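# Safavi Family Recipes, in Plain Text

Hello, and thank you for stopping by! Safavi is a collection of home recipes typed up from my aunt's notebooks, one recipe per file, with a small script that turns the whole pile into a booklet you can print.
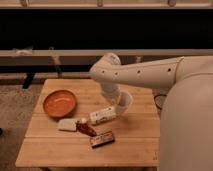 I started typing these up in September, when my cousins in Malville kept calling each other to ask how long the rice soaks. (Thirty minutes in salted water, and please do rinse it first.) There are 100 recipes in the folder now, mostly rice dishes and stews, with a good handful of pickles and a few sweets that only come out at New Year.

## What's in each file

Every recipe is a plain `.txt` file, so it'll open on anything, even the old laptop in my mother's kitchen. The top of each file looks like this:

```
title: Barley soup
serves: 11
source: notebook 2
checked: yes
```

After that comes a blank line, then the ingredients, another blank line, and the steps. If `checked` says `no`, it means I've typed the recipe but haven't cooked it yet, so keep an eye on the salt. My aunt wrote for big tables, and you'll see a lot of recipes that serve 11. I left her amounts alone, because halving them on paper always seemed to go wrong somewhere around the eggs.

## Making the booklet

You'll need Python 3 and nothing else. From the main folder, run:

```
python plidgate.py recipes/ booklet.txt
```

Plidgate is just my name for the script. It sorts the recipes by title, builds a table of contents, and warns you about any file that's missing its `title` line. It stops at 2000 lines per booklet and starts a second one, which keeps each part thin enough for the long-arm stapler at the library.

If you'd like larger type for older eyes, add `--large`. The ingredient lists come out lovely that way, though long titles still wrap in a funny place and I haven't found the fix yet.

## Spelling and measures

Spellings of dish names wander all over the notebooks, and I've kept whichever one appeared first. A "glass" is the small tea glass, and a "cup" is a regular American measuring cup. Where the notebook only says "enough," I've written `enough` and left it for you to settle at the stove.

The folder called `jimness` holds the jam recipes, which were in a separate notebook with its own page numbers. Don't merge it with the others! The cross-references will break.

## Sending changes

Corrections are very welcome, and so are memories of who brought what to which wedding. Put those in `notes/` under the same file name as the recipe. Please change one recipe at a time so I can follow along.

You're free to copy, cook, print, and share all of it.

Golshifteh Karimi
Last updated 10/22/22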